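The table that came down the mountain

I never meant to become a person who has opinions about kitchen tables. For years mine was a folding thing with one dodgy leg, and I ate most of my meals standing up at the worktop anyway, reading the back of the cereal packet.

Then I went to stay in Zurenitz for a week in November, which everybody told me was a daft time to go, and they were right. The cable car was shut. The bakery opened for two hours a day and they weren't always the same two hours. It rained sideways. So I spent most of that week indoors at other people's tables, and came home wanting to throw out all my furniture.

You have to understand how seriously they take sitting down over there. Lunch is at noon, and I mean noon, with the bell still going. Svenja Eder, my landlady, laid for whoever was in the house, which one day meant me, her brother, a man mending the boiler and a lad who had only come to return a ladder. Soup first, then dumplings, then coffee in little glasses. Phones went on the windowsill by the bread bin. I kept patting my pocket like somebody who'd given up smoking.

The thing I noticed (after the dumplings, I'll admit) was that her table had been written on. Underneath, I mean. She made me crawl under with a torch to look. Names and years in pencil, going back to her great-grandmother, plus a rather good drawing of a goat. Every child in the family gets to sign when their feet can touch the floor from the bench. One cousin was so small he had to wait until he was nearly eleven, and he still brings it up at weddings!

I asked where you would get a table like that now and she sent me up the road to Schnyder, the joinery at the top of the village. It's a proper old place with a stove in the middle and a dog asleep far too close to it. Valentin Strebel has been making tables there since he left school, and he was very patient with me, considering I had turned up in wet socks with no intention of buying anything.

He got through more tables twenty years ago, he told me. People moved into flats with breakfast bars, and for a while all anybody wanted from him was shelving. Now they're coming back, mostly couples with small children, and what they ask for is bigger than the room can really take. He tells them to lay newspaper on the floor in the shape of the table and live with it for a weekend. If you bang your hip on the fridge door, go smaller. I have since done this at home and can report that I'd been planning a table I would have had to climb over to reach the sink.

He also told me to stop worrying about marks. I had asked about wine, hot pans, felt tips, all the things I do to furniture. Soap and water, he said, a bit of oil when it starts to look thirsty, and leave the rest alone. His own one at home has a burn the shape of an iron and his wife has forbidden him to sand it out.

I went home and did some sums on the back of an envelope. The new ones I liked were all knocking on 2000 pounds before delivery, and the cheapest I could bear the look of was 700. In the end I found mine second-hand from a couple moving abroad, for 368 quid including the bench, and paid my neighbour in beer to help me get it up the stairs. We took the banister off. We have not quite got it back on.

That was in the spring. I've had more people round since then than in the whole of the time before – nothing fancy, mostly soup, because soup is what I can do. My sister's two come on their way back from swimming and leave crumbs everywhere. My upstairs neighbour brings her crossword down. I still read the cereal packet, but I do it sitting. And there's one name in pencil on the underside already, because my niece is tall for her age and drove a hard bargain.
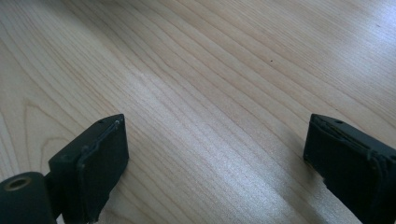 Svenja Eder wrote back when I sent her a draft of this, to say that the goat was hers, that she was six when she drew it, and that lunch is at noon if I'm ever passing.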